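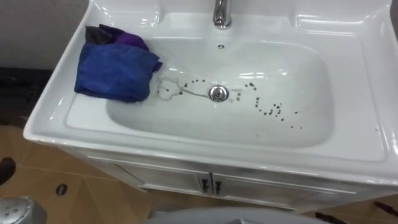
Home Blog Small Flat Diary Recipes About me Contact

The bathroom sink and my three cloths

July 10, 2018

When I moved to Cledside I believed that a white sink is the easiest thing to keep clean. In my parents' house we had a sink of a beige colour with small dots, and I never saw dirt in it. Now I understand that the dirt was there every day, and the dots were hiding it very politely.

In my present flat the sink is white ceramic, in one piece with its top, and it stands on a white cabinet. I like it very much. The rim is wide, so I can put there my glasses and a cup, and the bowl is deep enough to wash a pullover. But a shiny white surface shows everything. One grain of soil from a plant pot and you see it from the door. I water my plants in the bathroom, so there is always soil.

I am writing this post because my friend Boyang Tan asked me how I clean it, and my answer in the message became too long. He has just rented his first flat and has the same kind of sink, only smaller.

First, the cloths. I use three, and the colour tells me the work. The blue one is microfibre, it is the biggest, and it is for the bowl and the top. The purple one is for the tap and other shiny metal. The dark grey one is for the floor around the cabinet and the pipe underneath, and it must never go on the tap. For a long time I used one cloth for everything and then I was surprised that my tap had grey stripes. I bought the blue one in Kushwaha, the household shop next to the station, where the lady asked me 2 times if I really wanted only one. She was right, I should have taken a second for the washing days.

Before any water, I take out the dry dirt. This is the part which I did wrong for years. If there are crumbs of soil or small dark bits in the bowl and you open the tap, they travel in lines to the drain, and half of them remain on the way. Then they stick. So now I pick them up with a piece of damp kitchen paper, pressing and lifting, not rubbing. Hard bits can scratch, or so my mother always said, and I prefer to believe her than to test it.

Next are the brown marks. Ours come from plant pots, when I leave one standing in the bowl after watering. The water goes out under the pot and dries in a ring, sometimes quite a pretty one, like a drawing of a flower. I put on it a spoon of bicarbonate of soda with a little water, so it is a soft paste, and I wait while I clean the mirror. Then I wipe with the blue cloth in small circles. If the mark is old, I do the paste again. I once tried a strong cleaner called Trakeo, which my neighbour gave me, and it also worked, but the smell stayed in the towels until the evening and I did not enjoy my shower.

The stopper needs its own few minutes. Mine is the round metal type, and mine can be lifted out if you turn it a little. Under it there is always hair, I will not describe more. Please also remember the small round hole at the back, below the tap. Water goes in there when the bowl is too full, and the inside becomes slimy. An old toothbrush fits if you bend the head a bit.

For the tap I use only warm water with one drop of washing-up liquid, and after that the purple cloth, dry. The place where the tap meets the ceramic collects white chalk, because our water is hard. There I wrap a bit of paper with vinegar and leave it while I drink my tea. I would not leave it overnight on chrome.

At the end I rinse, and I dry the whole bowl, also the back edge and the front lip where the drops sit. My husband says that drying a sink is like ironing socks. Maybe, but our sink has no chalk and his socks are not ironed.

The cloths go in the machine at sixty degrees, without softener, the grey one separately. I used to leave them in a heap on the side of the sink until the next day and I still do it sometimes, when I am tired.

Boyang, about your other question: the plant pots now stand on a plastic tray in the kitchen, at least in theory. The tray is from the Daltatmont catalogue and it is a bit too small for the fern, so the fern still comes to the bathroom.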